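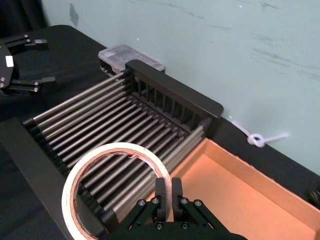
Masking tape on the drying rack

List: Pirnville Home Tidiers
Subject: Re: What belongs on a dish rack?

On a bare October evening, a member in Flindimley wrote:
> I bought one of those roll-up racks for dishes. It has held
> dishes twice. Now it holds string, stamps and a flashlight.
> Is this a moral failing or a storage system?

Storage system. I have kept one going since the spring and I recommend it, with reservations.

The good part is the rods. Anything as wide as a roll of tape sits on top and stays where you can find it. Pens go straight through. So do paper clips, which is how I learned that I own 163 of them.

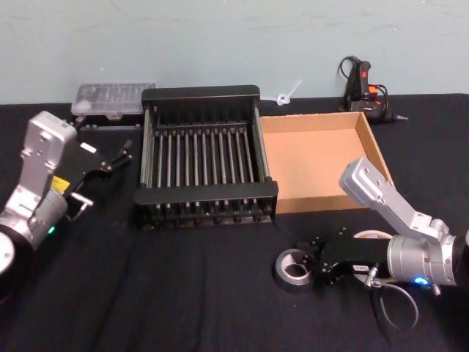
I would also put a dark cloth under the rack. My old tablecloth was white, and every shred of masking tape that fell on it stayed there until company came. On black you see the thing at once and can decide to ignore it properly.

Small stuff should go in a lidded plastic box. Mine is a Jarora, cost 29 cents at the church sale, and the lid fits if you lean on it.

As for the dishes, I dry them with a towel - my mother would be pleased, and surprised.

Does anyone still have the drawer divider pattern from the Wojcik handout? I lent mine out and got back a casserole.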